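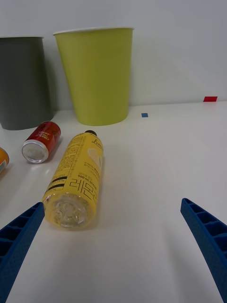

By Yamila Godoy and Bohdan Melnychuk, Leredix demonstration desk. Updated April.

Questions from new operators

What are we collecting?
Short recordings of a person guiding the arm through a tabletop job with drinks containers and paper cups. Each recording is called an episode. The learning system is trained on the finished set, which we call Samer. The target for the Lorkville bench is 600 episodes. We have 405 that passed review.

Do I need to know how to program?
No. You need to be able to move the arm smoothly and follow the task sheet. Rainer Meinecke looks after the software and will set up your login before your first shift.

Which camera view is saved?
The one from the wrist is always saved. It is the view the system learns from most, so get used to working from it. Both fingers should show at the bottom of the picture when the gripper is open. If one is missing, stop and call Rainer before recording anything.

How should I lay out the containers?
Use the layout card for your block. Most cards ask for bottles and cans lying on their sides, with the cups standing towards the back. Place them by hand and don't tidy them into rows. A can or cup that is partly out of view at the side is fine if the card puts it there.

Does it matter which way a bottle points?
Yes. If every bottle lies the same way, the system learns only that way. The card gives a rough direction for the cap. Anything within a hand's width of the card is accepted.

Why do some cards look nearly the same?
They are meant to. We often keep most of the items where they are and add or remove one. Valentina Insaurralde writes the cards and wants both versions recorded by the same operator where possible.
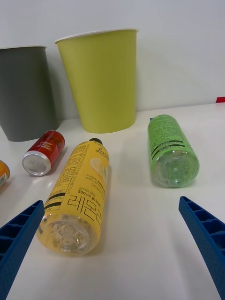
Wrist view with the yellow and green bottles, the red can and both cups on the table.

Should labels face the camera?
Leave them however they fall. The bottles and cans carry a lot of print, in more than one alphabet, and the operator doesn't need to read any of it. Task sheets name things by colour and type, for example "yellow bottle" or "red can". Please use the same words in your notes. "Lemon drink" and "the big one" both have to be corrected later.

What do I do about see-through parts?
Nothing special. The clear base of a bottle can be hard to judge against a white table, so come in slowly and watch the label edge instead. Don't stick tape on the base to make it easier.

How long is an episode?
There is no fixed length. Start recording with the gripper open and still, do the job once, open the gripper again and stop. Take a break of at least 5 minutes after each block. Tired operators make jerky recordings and we end up throwing them out.

I knocked something over. Is the episode lost?
Not always. If you can carry on and finish the job in a natural way, do so and mark the episode "recovered". If an item rolls off the table, stop and mark it "failed". Do not delete it. Failed episodes are kept in a separate folder and Valentina goes through them.

Can I reach in and move something while recording?
No. Hands stay out of the work area until the recording has stopped and the arm is on hold. This is a safety rule as well as a data rule.

Who checks the recordings?
Every episode is watched by 2 reviewers, neither of them the operator who made it. Binta Fashola shares out the reviews in the morning. If the reviewers disagree, she makes the decision. You will see a short reason next to any episode that is turned down. The usual ones are a late start, a long pause in the middle and a wrong card number.

My episode was turned down for "wrong card". Can it be fixed?
Yes, if you tell Binta before the block is closed. Send her the episode number and the card you really used. After closing, the episode has to be recorded again.

Are other sites using the same cards?
The Alarcón bench uses them too, but with its own cups. Please don't swap items between sites.

Where do I report a problem with the arm?
Put it on hold first, then ring Rainer. Small things such as a loose cable tie or a scuffed finger go in the bench log with the time of day.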